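Nappes, sets et bouquets : remettre une table d'aplomb

On passe des heures à choisir un service à vaisselle et on pose tout ça sur une table marquée par les auréoles de Noël dernier. J'ai longtemps fait pareil. Les conseils qui suivent valent pour une table ordinaire, celle qui sert aux repas, aux devoirs, au repassage de dernière minute et au courrier qu'on ouvrira demain.

Le pli au milieu

Un revêtement vendu plié en huit garde la mémoire de son emballage plus longtemps que nous celle de nos bonnes résolutions. N'approchez pas le fer : sur une matière enduite, vous aurez un pli et une brûlure. Déroulez-le la veille, face contre le plateau, dans la pièce la plus chauffée. Le lendemain, retournez-le et passez le sèche-cheveux à vingt centimètres, sur tiède, en lissant avec la paume du centre vers les bords. Deux passages courts font mieux qu'un long.

Pour ranger ensuite, un tube en carton. Les magasins de tissu en jettent tous les soirs et vous regarderont avec pitié, mais ils vous en donneront un.

Si le pli tient bon après tout cela, mettez le plat à gratin dessus. C'est la méthode de ma mère et elle a fait ses preuves pendant quarante ans.

Un brun mat pardonne beaucoup de choses, moins les petites poussières claires et les longs plis.

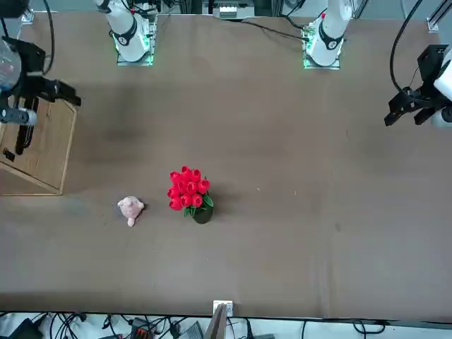

Les taches, par ordre d'apparition au repas

Le gras : terre de Sommières sur tissu, une nuit, puis brosse. Sur une surface enduite, une goutte de liquide vaisselle pure, le doigt, l'eau chaude. J'ai essayé le Grasteo, dont l'étiquette promet beaucoup. Il sent le citron, c'est déjà ça.

Le vin rouge : eau pétillante tout de suite, et pas de sel. Le sel fixe la tache et salit la table, il n'y a guère que les invités que cela rassure.

La bougie : attendre qu'elle durcisse, poser un sac de glaçons, soulever à la carte de fidélité périmée. Le reste part au papier absorbant, avec un fer à peine chaud, sur tissu uniquement.

Le noir de fumée, sous le photophore ou le réchaud à fondue : aspirer d'abord, sans toucher. Frotter à sec étale la chose sur une surface double et vous aurez tout loisir d'y réfléchir. Ensuite, gomme blanche, puis éponge à peine humide.

Les éraflures pâles sur fond mat : une noisette de savon noir diluée dans 500 ml d'eau tiède, chiffon doux, séchage immédiat. Pas de cire. La cire fait briller l'éraflure et tout ce qui l'entoure – on ne voit plus que ça.

La note pratique du produit

Le nettoyant Briser, que j'achète au bidon (référence 2994 chez mon droguiste, c'est écrit au feutre dessus), se dilue à un bouchon par litre. J'ai voulu faire plus fort un jour de zèle. La table a collé jusqu'en avril. Rincez à l'eau claire, même si la notice dit que c'est inutile ; la notice n'a pas d'avant-bras.

Pour les chiffons, du coton usé. Les microfibres Fimon conviennent aussi, à condition de ne jamais les laver avec l'adoucissant, qui les rend douces et parfaitement incapables.

Des fleurs qui tiennent debout

La tulipe continue de pousser dans le vase et n'en fait qu'à sa tête. Recoupez les tiges droites, au couteau et pas aux ciseaux, puis laissez le bouquet une heure dans son papier serré, debout, dans l'eau froide. Pour un vase étroit, 200 ml suffisent : trop d'eau ramollit les tiges. On complète chaque matin.

La pièce de monnaie au fond, l'aspirine, la goutte de javel, j'ai tout testé. La seule chose qui marche est de changer l'eau.

Un vase haut et léger demande du lest. Une poignée de gravier lavé au fond, 200 g environ pour les distraits et les propriétaires de chats. Vérifiez aussi qu'il pose bien à plat, un vase qui penche finit par se remarquer davantage que les fleurs. Je garde pour cela une rondelle de feutre adhésif Adeleke, coupée en quatre, dont je glisse un quartier dessous.

Côté couleurs, le rouge vif dans un contenant noir sur une table brune ne demande rien d'autre. Résistez au chemin de table. 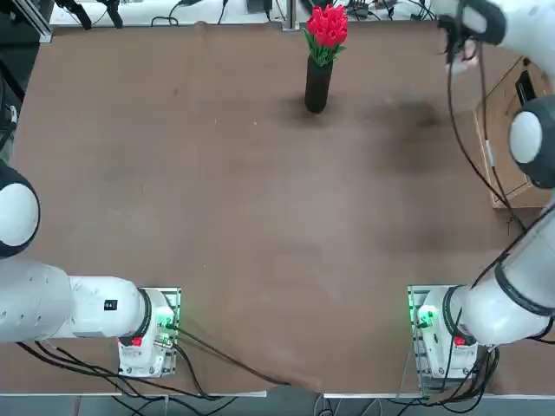
Nantes, juin

Plusieurs lectrices m'écrivent à propos du savon noir sur les plateaux en bois huilé. Oui, mais très dilué, et on repasse une couche d'huile dans la semaine. Sur du bois ciré, non. Sur du marbre, non plus, et le vinaigre encore moins, quoi qu'en dise votre beau-frère.

Pour les auréoles blanches laissées par les tasses, une pâte d'huile et de cendre fine, frottée dans le sens du fil, essuyée au bout de dix minutes. À refaire le lendemain s'il en reste.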